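Questions we receive often about the Jultix toolkit, version 2. Last changed 18 February 2021.

## What does Jultix do?

It reads the recordings from a pair of hand-held grippers, puts both hands on one clock and writes a file which the planner can use. It does not move a robot by itself. For this you need Starik, our controller, or your own.

## Why does the tracker lose position in some homes?

Mostly it is the surfaces. A glossy floor gives reflections, and a checkered cloth repeats the same corner many times, so the matcher can choose a wrong one. Set `match_window` to a smaller value and run the session again.
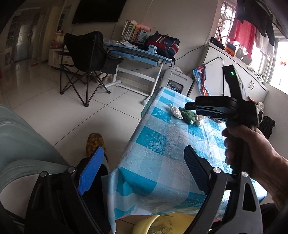

*Checkered tablecloth and glossy white tiles in one view.*

## Can I mix blue and black finger pads?

Yes, but write the color of each pad in the session file. The width estimate looks for the pad edge by color - with the wrong entry, the gap between the fingers will jump.

## My session stops loading at frame 3417. Is the file broken?

Probably not. Older versions of the Zinorska reader had a fixed buffer. Please update the reader and load the session again; you do not need to convert it.

## How are soft objects labeled?

We do not fit a shape to cloth or knitted things. The label keeps only the pinch point and the finger gap, and the planner treats the rest as free to hang. Error 364 means that a rigid model was given to a soft object.

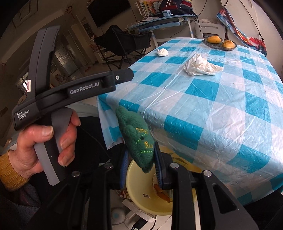 *Green knitted fabric pinched between the two blue pads, above the basin.*

## Which port does the viewer use?

Port 1443. If it is taken, start the viewer with `--port` and any free number.

## Is the Kauppinen planner still supported?

Until August. After this we will fix only crashes, and new label types will not be added to it.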